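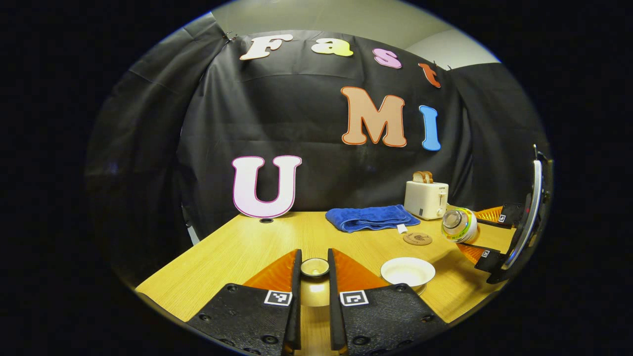 Pirkex to buy 32 hand-held grippers, puts off decision on robot arms

Pirkex will spend its automation money this year on hand-held gripper tools and the tables to use them at, and will wait until the next budget to decide on robot arms.

The company, which supplies kitchen equipment and breakfast service to hotels and office buildings, approved the plan in March. It covers 32 hand-held grippers, enough spare fingers and printed markers to keep them in use, and storage for the recordings. Two arms that had been in the draft budget were taken out.

The grippers are carried by people, who use them to pick up and set down everyday items while a camera on the tool records each movement. Pirkex wants the recordings to train software that could later run an arm doing the same jobs. The first list of tasks is built from the breakfast line: placing bowls and plates, standing cups upright, handling toast and folding towels.

A trial at the company's Gallagher site ended in February. Staff there recorded 3,066 attempts at table tasks, and 1,053 of them were thrown out in review. Most of the rejected recordings had a marker out of view for too long or were stopped before the item was released. The review took more staff hours than the recording did, and the new budget has a separate line for it. The trial had none.

Spare parts also changed the request. The soft fingertips wore faster than planned on plates and glassware, and in the last month of the trial two stations were idle for several days while replacements were on order. Pirkex will now keep one extra set of fingers on the shelf for every two grippers. Dishes and small appliances for the tables will come out of regular kitchen stock and won't be charged to the project.

Of the 32 grippers, 26 will be assigned to stations in pairs, one for each hand, making 13 stations. The other six will be held back for repairs and training. Gallagher will get seven stations and the Pistia warehouse will get six. Pistia needs new lighting and two more power circuits before its tables can open, and that work is in the building budget.

Muvmont, which assembled the trial units, will supply the new ones. The order is split into two deliveries, in May and August. Pirkex can cancel the second delivery if the first batch doesn't pass a four-week check at Gallagher. The check will look at how often a gripper has to be recalibrated and how many recordings make it through review.

Pirkex did not release the price. A summary sent to employees said the full purchase, with storage and spares, comes in below the cost of the two arms that were dropped, once installation and safety fencing are added to the arms. The summary also said arms bought now would have sat unused for most of the year while the recordings were made.

No kitchen jobs are affected by the purchase, according to the summary. Stations will be staffed by current employees who sign up for two-hour shifts at their regular pay, and training takes one morning. Sign-up at Gallagher opens in April. Pistia employees can sign up once a date is set for the electrical work.

The question of arms comes back in October, when departments turn in equipment requests for next year. By then the project team is expected to name which tasks are ready to try on an arm, how much floor space each would need, and whether Pirkex should buy or lease.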